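Does the Color of a Container Change What People Throw Away?
Project report, spring term

Background

Our group was given the topic "color and behavior" and told to pick something we could test on campus. Most of the articles we were handed say the same thing: bright colors grab attention, people react to them, and so painting an object a loud color will get people to use it. I had doubts from the start. The articles mostly cite each other, and when we followed the trail back, two of them ended at a company blog that sells paint.

The claim we chose to test was a small one. The facilities office at Bloxham Hall says that bright recycling bins get more use than gray ones. They had already spent money on this idea before we came along, so I think they were hoping for a yes.

What we did

We used two buildings, Bloxham Hall and the Prastley Building. Both have a snack bar on the ground floor and similar foot traffic, or so we were told. I'd have liked to see the door counts for myself, but the Prastley counter had been broken since January.

Each building got 12 bins. For the first half of the test Bloxham had the bright ones and Prastley had the gray ones, and then we swapped. We weighed the contents every evening at 6 p.m. on a Pikano floor scale borrowed from the mail room. We also handed out a one-page survey and got 208 back out of 500 printed, a weak return. People who fill out a survey about recycling bins are probably not typical of people who walk past them.

Over the whole test we logged 3,340 items in the sorting sample. Sorting was done by hand on a tarp behind the loading dock, and it took far longer than we planned.

Problems with the method

The bright bins were newer than the gray ones. The gray ones had lids that stuck. If someone has to push hard on a lid while holding a backpack and a phone, they will walk to the trash can. So a difference between the two sets could be about lids and have nothing to do with color. We raised this in week two and were told to carry on.

Condition was another problem. Color is only "bright" as long as the surface holds up, and all the papers we read treat it as fixed. 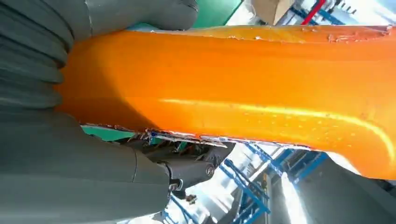 Kusov, whose handbook on public signs was our main source, says a strong color keeps its effect "for the life of the object." There is no test behind that line. We looked for one. The chapter has a footnote that leads to an earlier edition of the same handbook, and the earlier edition has no footnote at all.

We also can't rule out that people changed their habits because we were standing there with clipboards. In the second half we tried to stay out of sight on the stairs, and the numbers dropped a little in both buildings.

Results

The bright bins took in more material by weight in the first half. After the swap, the gain mostly stayed in Bloxham Hall, where the gray bins now were. That is the opposite of what you'd expect if color was doing the work. The simplest reading is that Bloxham people recycle more, whatever you put in front of them.

In the survey, most people said they had noticed the bin color. Fewer could name it correctly for their own building. Several wrote in a color that neither set of bins had.

Sorting quality was the same for both sets as far as we could tell. Coffee cups went in the wrong place everywhere - lids, sleeves and all.

What our adviser said

Gavin Farquharson read the draft in May and thought I was too hard on the idea. His point was that a test this short can't show color doesn't matter, and he's right about that. It can't show that it does, either, and the facilities office had already written "proven to raise recycling" on its web page before we finished weighing.

If another group takes this on, they should use bins of the same age with the same lids, get the Prastley counter fixed first, and run the swap at least twice. They should also ask for a second tarp.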